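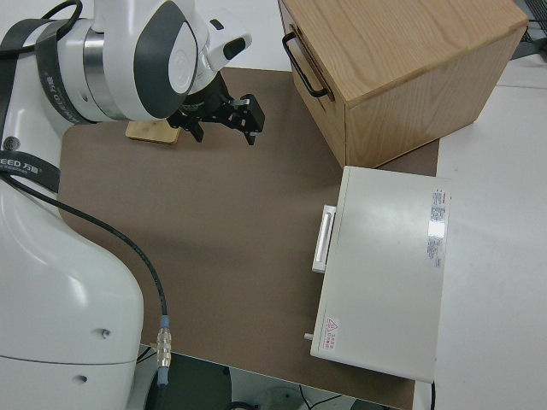 Section 2. Before you order: planning the cell budget

Read this section before signing a quote. The arm price is the number everyone remembers, and it is rarely the number you pay.

1. Write down the one job the arm must do in its first month. If you can't, stop and keep your money.

2. Ask for a quote that lists the arm, gripper, cables, mounting and training on separate lines. Dellero and Andix both sell bundles. Bundles are hard to compare, and we suspect that's the point.

3. Measure the reach you need with the gripper fitted. Brochure reach is often given without it.

4. Set aside $532 for straps, connectors and spare cable.

Note: Camero's planning sheet shows $210 for this line. Our Villa site ran through that before the arm was bolted down.

5. Price the things the gripper will handle. Drawers, doors and handles used for repeat trials wear out, and you will want spares. Allow $1000.

6. Get the delivery date in writing. "Late August" is not a date.

CAUTION: Do not cut the safety line to make the total fit. Leave the arm powered off until the stop button has been tested.

Note: Payback claims under 13 months should come with the working shown. Ask what labor rate was used - and who picked it.

Questions on quotes go to Leonardo Cocco before the order is placed.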